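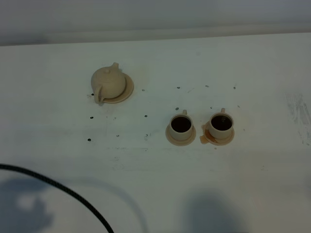
Turkerow Reef

Turkerow Reef is a shallow fringing reef on the south side of Furnival Bay, and I've been writing this page for the Tudia Shore Wiki on and off since I moved here. The wiki lets us write in our own voices, so you're getting mine. If you want the tide tables, those have their own page.

Location and layout

The reef starts a short swim from the Aseo steps and runs along the shore for 2 miles, with a break in the middle that everybody calls the Gate. Inside the Gate the bottom is sand and broken coral, and the water is calm enough for kids most mornings. Outside it drops off pretty fast. I've been told the deepest part of the outer wall is 70 feet down, but I don't dive, so I'm taking the divers' word for that one.

The inner shelf is mostly finger coral with patches of brain coral (the big lumps that look exactly like you'd expect). The outer side gets more surge and has a lot of sea fans. Parrotfish are all over the place, and if you hold still with your head under you can hear them crunching — my favorite thing about the whole bay!

Name

There's an old argument about this. The charts in the Aseo library spell it Turkerow, one word, and so does the harbor office. Older folks on the Tudia side say "Turker's Row" and claim it was named for a line of fishing huts. I haven't found a map with the huts on it. If you have one, please put a note on the talk page.

Surfing

The wave breaks left off the outer edge of the Gate and needs a south swell, so August is usually the month for it. It's a short ride over very shallow coral. I surfed it once at low tide and came home with a scraped knee and a broken fin, and I now go at high tide or I don't go. The easier wave is the beach break north of the steps, where Akosua Sarpong ran her surf school for 10 years before she moved inland.

Coral health and moorings

The shelf took a beating from boat anchors for a long time. I-seul Moon, who taught biology at the Aseo high school, started mapping the damage with her students and got the town to put in 3 mooring buoys near the Gate. Anchoring on the reef is now banned, and you tie up to a buoy or stay over the sand. The finger coral near the middle buoy is growing back. The patch by the southern one still looks rough to me, with plenty of algae on it, and I don't know why the two are so different.

Getting there

Park at the top of the Aseo steps, not along the Furnival road, which gets ticketed. Wear something on your feet for the rocks at the bottom. There's a rinse shower by the wall, though the water was shut off the last time I checked, on February 17, 2020.

See also: Furnival Bay; Aseo steps; Tudia tide tables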